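Tunau bench build: questions I keep getting

What is Tunau?
It's my attempt at getting a robot arm to do RAM swaps on old desktop PCs. I work on it at Lundness, the shared shop I joined in March, mostly in the evenings when it's quiet (well, quieter).

Did you design the holders yourself?
Yep! They're all gray prints, and I'm on version 3 of the slots. The first two were so tight that the arm would yank the whole plate along with the part.

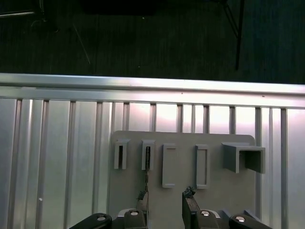 I draw them in Delorme, a little parametric script I wrote, so changing a slot width means editing one number and printing again overnight. The files are free if you want them.

Why old desktops?
They're cheap, they're roomy inside and I don't cry when I bend something. I lay the tower on its side with the panel off so the arm can come straight down. Memory is a nice first job too: two latches, one direction, done. In theory!
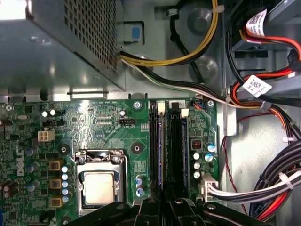
Cables are the real headache. I tie back whatever I can before a run, and I still hit the stop button more than I'd like to admit.

How long did the setup take?
21 evenings, and way too many of those went into getting the arm and the table to agree on where zero is. 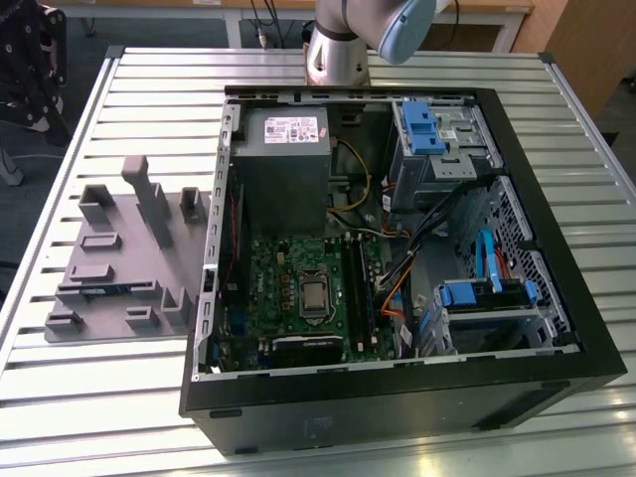 If you're starting out, bolt everything down first and calibrate after. I did it the other way around, twice.

What did it cost?
$908 on top of the arm, which I already had. The control board is a Zurkton, bought used.

Can I come see it?
Sure, drop by after 7 pm and knock loudly.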